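I first heard about Dennis Gachanja's cookery classes from my sister, who came home smelling of cardamom and wouldn't stop going on about chapatis. So when he said I could come round for a chat before his evening group turned up, I was on the bus before he could change his mind!

Tusham, his little cookery school, is up a flight of 22 stairs (he warned me, and I still had to stop halfway). He put the kettle on, pulled out two stools and started talking before I'd found my pen.
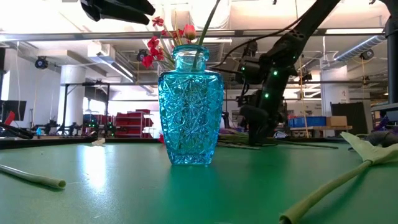
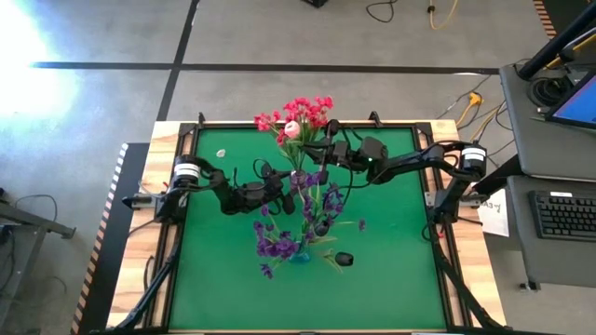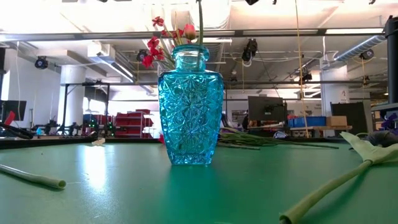

Flowers in glass vases, on green.

"I never meant to teach," he told me. "I was cooking in a hotel and a woman from the front desk asked if I'd show her how to make pilau. Then she brought her mum. Then her mum brought the whole choir."

That was in May, and by the autumn he'd handed in his notice. The early classes were in his own kitchen, with people chopping onions on the ironing board. I asked if he'd been nervous, giving up a proper wage, and he laughed for quite a long time.

"I had 600 pounds and a very big pot. Of course I was nervous. I bought 50 aprons, and I had four students!"

He still has most of the aprons.

These days he runs three courses. Lema is the beginners' one, all beans and greens and getting your ugali to stand up by itself. Elero is for people who want to cook for a crowd, and Linon is the baking one, which he started after so many people asked about his mandazi. I wanted to know which he likes teaching best, and he wouldn't be drawn at first, but I kept on.

"Lema," he said in the end. "People come in and say, I can't cook, I burn toast. Fine. Come and stand by me. We'll burn something together and then we'll make it again."

We got on to chapatis, as I'd hoped we would. Mine always come out like roof tiles, and I told him so. He wanted to know how long I rest the dough. I said I didn't know I was meant to.

"Thirty minutes! With a cloth on it. Go and ring a friend. And your water should be warm, and more oil than you think, and don't keep pressing it in the pan like you're cross with it."

I am always cross with it, so that was me told.

He doesn't hand out printed recipes until the end of a class, which some people find hard (I would). He'd like you to taste and smell as you go along, and he says if there's a sheet of paper on the worktop everybody reads it and lets the onions catch. You do get the sheet to take home, with space down the side for your own notes. His mother's cabbage is on the back of every one of them.

I asked what she makes of it all. "She thinks I use too much ginger," he said. "She rings me up to tell me."

By then there were feet on the stairs and somebody calling out to ask if they should bring the coriander up. Dennis was already tying his apron. I went home and rested my dough for the full 30 minutes, and I ate four chapatis standing up at the cooker.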